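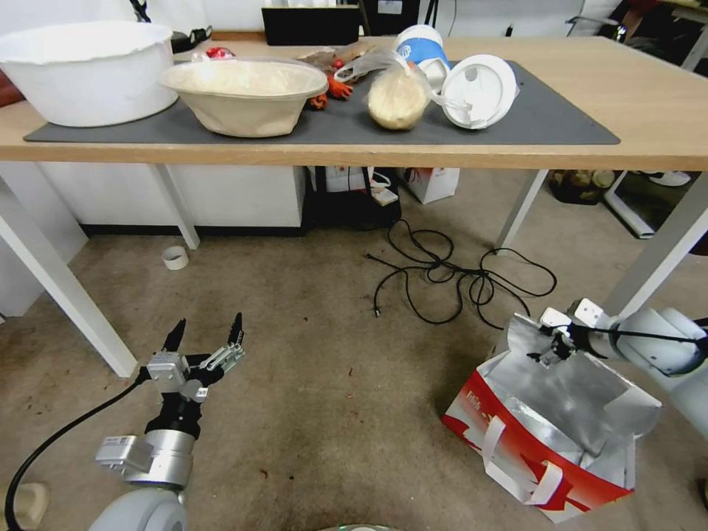 3 minute read

Lunch is over, everybody is full, and now there's a table covered with cups, bowls, lids and crinkly plastic. What do we do with it all? Well, let's think like a good sorter (it's more fun than it sounds, I promise!).

Start with the food, always the food. If something is still good to eat, like a roll tied up in its own bag, put it to one side for later. Little bits of leftovers go in the food scrap bin if your town has one, and you can scrape them in with a spoon.

Next come the cups. A paper cup may look like plain old paper, but most have a very thin layer of plastic inside, so your drink doesn't soak right through and land in your lap! The lid is often plastic, so pop it off and keep it separate.
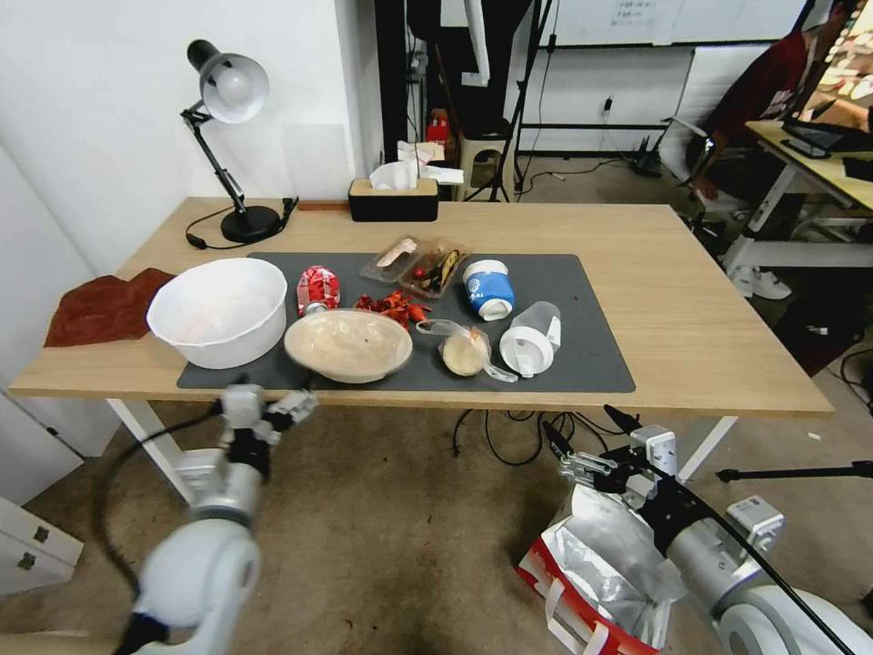
Drink cans are the stars of the recycling bin, even squashed ones, and they can be melted and made into new cans again and again. Clear plastic trays are a bit trickier. Some towns take them and some don't, so ask a grown-up to help you look up the rules where you live.

Last of all, give the table a good wipe with a damp cloth, right into the corners, and wash your hands.

Written by Saimi Karppinen
Last updated: May

More to read
Why Do Eggplants Soak Up Oil?
How a Can Gets Its Shape
Where Does the Trash Truck Go?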